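4.2 Thresholds and Verandahs: Reading the Pullthorpe Library 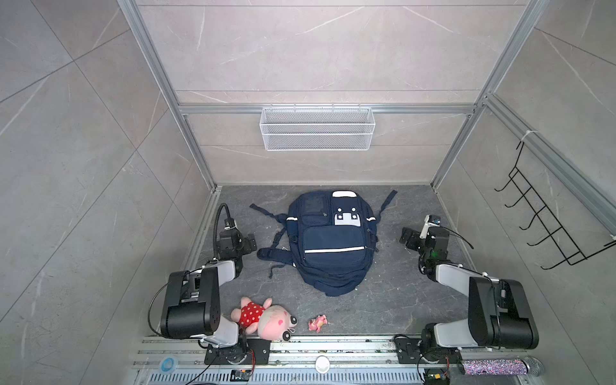
The Pullthorpe library is the building that first drew us to this study, and it still surprises us each time we go back to the drawings. The plan looks plain enough at first (a long hall, a service wing, a deep verandah facing the harbour), but the walk from street to reading desk is wonderfully rich. A visitor passes under the verandah, turns once beside the old sea wall, and only then comes into the full height of the hall. The same turn appears in the net lofts at Clallport, where it kept the wind out of the working floor. At Pullthorpe it also gives people a moment to slow down before they enter a quiet room.

We find this kind of borrowing far more exciting than a copied roofline. The Skanddale town hall, finished a generation earlier, took the steep gables of the local boat sheds and set them over an ordinary office plan. It is a handsome building and much loved, yet its gables do very little for the rooms beneath them. The library has a low roof that few people would call traditional, and still the older residents we spoke with recognized it straight away as belonging to the harbour. Several of them brought up the verandah before we had asked about it!

To test this impression we compared the entry sequences of 19 public buildings along the coast, measuring the distance from the street edge to the first fully enclosed room. The median was short, as one would expect where land is dear. The library and the Gaber Hall stood well apart from the rest, and both have 2 changes of direction before the main room. Gaber Hall seats 400, so its designers had every reason to bring people in by the shortest route, and the choice to hold on to the slower one deserves more attention than it has had.

Figure 7. Enclosed work area with marble-look wall tiles, a white wire basket on the back wall and a navy blue backpack on the floor.

Material is a harder question. The stone at Skanddale came from the local quarry, while the library used brick from inland, and critics at the time made much of the difference. Our reading of the 226 written comments left at the opening exhibition suggests that the public cared more about shade, seating and the view to the water. We return to those comments in Section 5, where the colour of the brick does come up, mostly in connection with the evening light on the west wall.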